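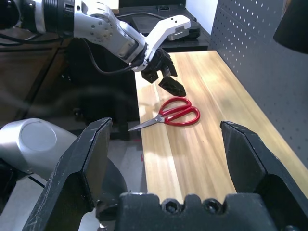
Shed and outbuilding break-ins, Fenik ward

Police are asking residents in Fenik ward to check their sheds, garages and side gates after a run of break-ins on the streets between Holloway Road and the allotments. The first reports came in at the start of May and the most recent was made on Tuesday morning.

Officers believe the thefts are taking place overnight, most likely between midnight and 5am. In most cases the padlock or hasp has been forced. In two cases the door had been left unlocked. Items taken include pedal cycles, a petrol hedge trimmer, battery drills, fishing tackle and a child's scooter. No one has been hurt and no houses have been entered.

The neighbourhood team has visited 28 addresses on Jellberg Close and Holloway Road to ask for doorbell and CCTV footage. If you live nearby and were out when they called, a card will have been put through your door with a reference number on it. Please quote the reference when you ring back. Footage is often wiped automatically after a few days, so save anything from the nights in question even if you are not sure it shows anything useful.

Officers would like to hear from anyone who saw a light-coloured van parked without lights by the Tritell depot, or who has been offered tools or cycles for sale at the door or in the depot lay-by. They would also like to speak to the driver of a dark hatchback which stopped beside the allotment gate late on Sunday. The driver is not in any trouble and may have seen people leaving on foot.

Call 101 to pass on information. If a break-in is happening now, ring 999 and stay indoors. Please do not go out to confront anyone. You can give information without leaving your name through the charity line, and the number is on the noticeboard outside the library.

The neighbourhood team has asked us to pass on the following advice.

Fit a closed-shackle padlock and use coach bolts on the hasp, as short screws pull out easily. Lock cycles to something fixed, even inside a locked shed. Cover the window or move tools out of view. Put ladders and spades away at night, as they can be used to get into other buildings. Write down serial numbers and keep a photograph of anything you would want back.

Property marking will be available at the Holloway Road community room from 5pm on the last Tuesday of the month. Cycles, mowers and power tools can all be marked free of charge. There is no need to book, but there is only one marking machine so expect to wait a little. Cycles should be brought to the side door, as the front steps are being repaired.

Evening patrols have been increased on both sides of the allotments and will carry on until further notice. Plot holders are reminded that the Jellberg Close gate should be locked behind you at all times, including when you are working on your plot. The gate code has been changed. If you have not received the new one, ask at the allotment office with proof of your plot number. It will not be given out by phone.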